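In Praise of the Colored Plastic Knife

By Bhavana Rao

I own good knives. I have a steel one that I sharpen every November before the big cooking season, and I'm fond of it. But if you came over and asked me what gets the most use in my kitchen, I'd have to point you to the cheap plastic ones in green, teal and pink, and I'd do it happily!

My case is simple. Most of what we cut in a day is soft. Bananas, sandwiches, sheet cake, a block of butter, the avocado that has been waiting since Monday. A steel chef's knife is far too much tool for any of that, and then it has to be washed by hand and dried and put back in the block. A plastic knife goes through a banana beautifully. It goes in the drawer with the others and you think no more of it.

And the colors! I know people who want everything in the kitchen to be white or gray (my sister paid 87 dollars for a set of Denitz utensils in a shade called fog) and I have tried to see it their way. I can't. A row of knives in soft green, teal and salmon pink on a white table makes me want to invite people over and cut something up for them. 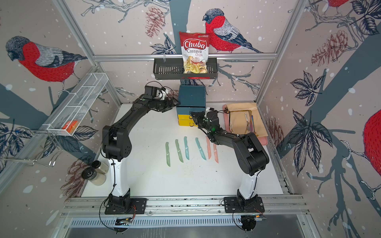
Color does real work, too. In my house green is for vegetables, pink is for fruit and anything sweet, and teal is for spreading. My kids learned that in one afternoon. I had spent two years asking them to keep onion off the strawberries, with no luck at all, and a bit of color did it.

Then there's the question of where they live, and I have opinions here as well. Knives of this sort shouldn't be loose in a big drawer with the whisk and the can opener. They want a small drawer of their own, low enough for a child to reach, in a box that sits out on the counter. I keep napkins and toothpicks in the same one. Guests find everything without asking me, and snacks go overhead, where I can at least hear someone reaching for the chips.

The argument I hear most is that plastic knives are throwaway things. Well, mine aren't thrown away! The oldest have been with me through at least 100 birthday cakes and picnics (I'm guessing, but I host a lot) and they still cut cake. Buy sturdy ones, wash them, keep them. If you toss them after one lunch, I agree with you, that's a waste, and you should carry your own.

Carrying them is easy, by the way. I keep a picnic bag by the back door from spring on, a big one with handles, stiff enough to stand up while I pack it. Plates go flat at the bottom, food on top of those, knives rolled in a cloth at the side. I like a dark bag with one bright bit of trim on it, so I can pick it out from everyone else's under the park bench.
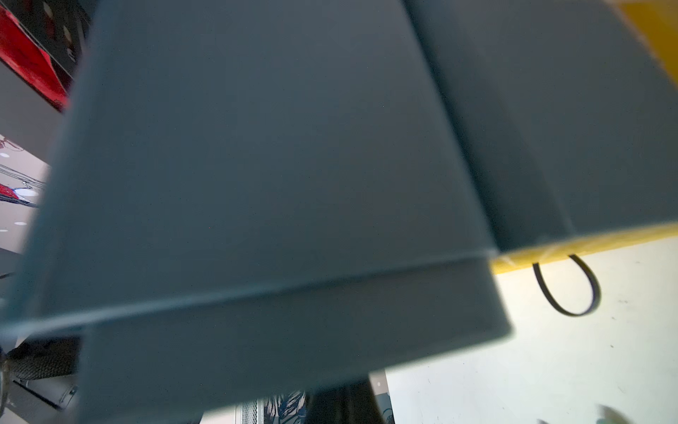 What I'd Buy First

Start with a handful in two or three colors and see which ones your family reaches for. Skip the giant mixed packs. Run your thumb along the handle in the store, and if there's a rough ridge, put it back. Then bake something soft and have the neighbors in.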